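Can a machine clear the table yet?

Sort of. Ask one to pick up a mug and it may oblige. Ask it to wipe up jam and you'll want a cloth handy. Until matters improve, help it along: keep the top plain, clear the clutter from the middle and leave the good glasses in the cupboard.

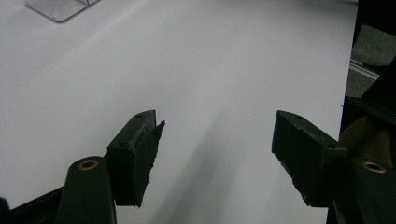

Photo: Heather Gunn / Wollosar

Look after the fingers, too. Once a pad is frayed and lifting at the corner like the left one, change it. Wipe the new one with a barely damp cloth every 30 jobs or so you'll remember, which means when it looks grubby.

As for folding a fitted sheet, I can't do that either. Start the machine on tea towels and keep the iron well out of its reach.

Contact Wollosar | © Wollosar Household Tips | Back to top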